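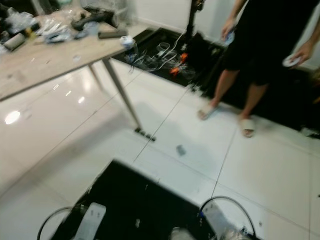 Figure 1. The worktable and the opened floor during our visit to Elard.

For my automation project I got to go to the open day at Elard, and I went in thinking I'd spend the whole time staring at robots. I did stare at robots! But the part I keep telling people about is the floor.

The room has these big shiny white tiles, and a few had been lifted so the wiring underneath was showing. There's a power strip down there, black cables, and a whole nest of thin white and clear ones with a couple of bright orange connectors in the middle. I had never thought about where all that stuff goes (our lab at school just tapes it down and hopes).

Tae-yang Wi, who was my partner for this report, asked most of the good questions. He wanted to know how long it takes to move a robot station from one spot to another, and the answer was 50 minutes if the cables are already under the right tiles. If they aren't, it can eat up most of a day.

After that we got the demo of the Flerkodbridge software, which passes jobs between two arms so they don't both reach for the same part. It ran for 60 cycles and stopped twice, both times on a part that was turned the wrong way. I liked that they let us see the stops and read the error log with them.

The worktable was messier than I expected, with plastic bags and packaging all over it, and it made me feel a lot better about my own bench. For the next part of the project, Tae-yang and I are going to draw a cable plan before we build anything. The first draft is due in July.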